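Section 4: Setting Up Your Home Water Test Kit

Read this section before you open the Trinent kit. The quick card in the lid promises results anyone can trust in minutes. Treat that with some doubt. A home kit gives a color, the color gets compared to a printed chart, and the chart was printed by the people selling the kit.

What you need
Kit with reagent bottles
Test tubes and a rack
Clean tap water for rinsing
The log sheet, or any notebook

Before you start

1. Clear a flat, light-colored surface. Colors are hard enough to judge without a patterned countertop under them.

2. Check the expiration month on every bottle. If a bottle says March and March is gone, throw it out. The seller will tell you there is some slack. Do not count on it.

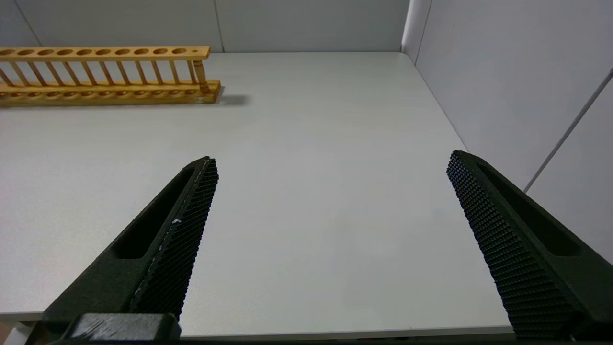 A reader of the last edition wrote in to say that the light matters far more than the surface, and that the same sample matched two different squares on the chart at noon and at 9 p.m. We tried it and had to agree. Pick one spot and one time of day, and keep to both.

3. Rinse each tube with the water you plan to test. Do not use soap. "Residue-free" on a soap label is a claim, and you have no way to check it.

Taking the sample

4. Run the cold tap for 2 minutes. If you want to know about the pipes themselves, skip this step and take the first water out.

5. Fill the tube to the line. Read the line at eye level.

6. Add 4 drops of reagent, holding the bottle straight up and down. A tilted bottle gives uneven drops, and an extra drop can shift the reading a full square.

CAUTION: Keep reagents away from children, pets and food. Wear gloves and eye protection. Wipe up spills at once.

7. Cap the tube and turn it over gently. Do not cover the end with your thumb, whatever the videos show.

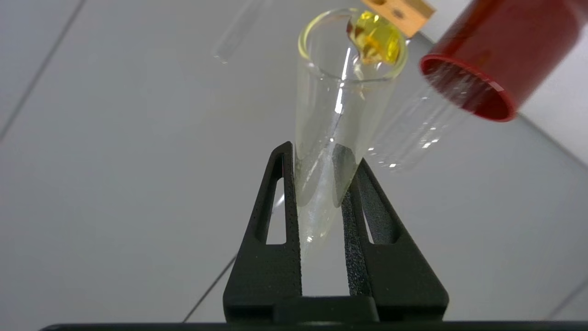

Fig. 4-2. Glass test tube, with yellow liquid at the rim.

Reading the result

8. Wait the full time given on the bottle label. Reading early is the most common mistake, and it nearly always gives the answer you were hoping for.

9. Hold the tube against the white part of the chart and write down the closest match. If you are stuck between two squares, write down both.

NOTE: The Waaka phone app offers to read the color for you. We got different answers from the same tube depending on the phone. Use it as a second opinion at most.

10. Repeat with a fresh sample on another day. One reading tells you very little.

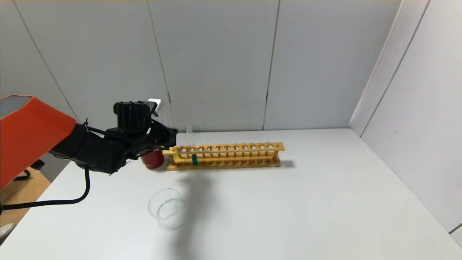
When two readings disagree, run a third before you buy anything. Filter sellers like a single bad number. If the third is still out of line, send a sample to a certified lab and follow its directions for bottles and shipping.

Storage

11. Close all bottles tightly and store them upright in a cool, dark cabinet. Under the sink is usually too damp.

12. Order refills by part number 481. Part number 96 fits the older Prollel kit, and the two labels look very much alike.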